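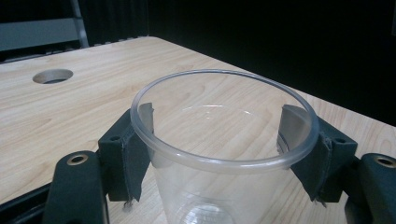 Week 6 handout: Transparent objects and the grasp check

Welcome back, everyone! Last time we finished the depth pipeline, and I promised we'd get to the part where it falls over. Clear plastic is where it falls over. Your depth values come from the wood grain behind the cup wall, or from a highlight on the rim, or from nothing at all, and the point cloud you get back looks like somebody took a bite out of the table.

So this week we lean on the color image. A rim is a wonderful thing to look for, because seen at an angle it makes a wide oval, and an oval takes only five numbers to describe. Fit the ellipse first (the Grateo fitting routine is fine, and you may write your own if you're feeling brave), and then ask where the fingers are relative to it. For a cup held just below the rim, the two pads should sit on opposite sides. One trap to watch for: the tops of the pads can show through the plastic, inside the oval, and a careless segmenter will happily tell you they're inside the cup. Please don't believe it! Another trap is the grommet hole in the tabletop, also a nice clean oval, which my own first version picked with great confidence.

The practice set is in the Pleltholm folder. There are 347 frames for tuning and 107 held back for testing, and I'd ask you kindly to leave the second group alone until your thresholds are settled.

What to hand in:

Your ellipse fitter, with a short note on how you reject false ovals.
A function that returns held, not held, or unsure. Do use unsure. A planner can do something sensible with it, such as asking for another view.
A page on your failures, with at least two overlays. Frame 183 is a good one to argue about.

Reading before lab: the Šimkus notes, sections on robust fitting and on refraction (you can skim the second, though I'm fond of it). Lab opens at 2:00 p.m. as usual, and we'll start with questions about the reading.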